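Rillby Folding Room: Walk-Round Checklist, With Comments
Thursday, November 1, 2018
Filled in by Ruairí Ó Riain
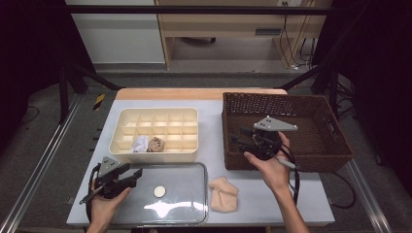

1. Table and work surface
Surface clean, corners rounded and smooth: OK
Basket fully on the table: NO
Comment: The right front corner of the wicker basket sticks out past the table edge. It's an easy thing to let slide when you're busy with the small pieces, and I've done it plenty of times myself, but please slide it back in before you start. The clear lid can lie flat in front of the box, as long as you still have elbow room.

2. Hand-held grippers
Jaws close evenly, plates tight: OK
Straps checked for rubbing: SEE COMMENT
Comment: Two people told me their wrists are sore by the end of a session, and I'm glad they spoke up. We used to fold bare-handed and chat the whole way through, and working with the grippers on is slower and asks more of your thumbs (mine too!). Breaks now come every 2 hours. Take them, even if you only have one compartment left to fill.

3. Cables and floor
Walkway clear on both sides: NO
Comment: There's a wide loop of black cable on the carpet below the basket corner, and a tangle hanging behind it. Kaczmarczyk is sending 5 more clips. Until they come, walk around by the other side, please, and don't tug.

4. Frame and rails
Posts and braces firm: OK
Floor rails marked: PARTLY
Comment: I'd like more of the yellow and black tape, especially down by the silver rails, where people step back to stretch.

5. People and training
Everyone on the new rota has had the Trindeck session: NO, 2 still to go
Comment: Several of you asked again whether the folding jobs are going once Isuswood puts the machines in. What I was told in April is that hours stay as they are and the sorting stays with us. I'll keep asking, and I'll pin up whatever I hear by the kettle.

Signed: R. Ó Riain
Open items: 1, 2, 3, 4, 5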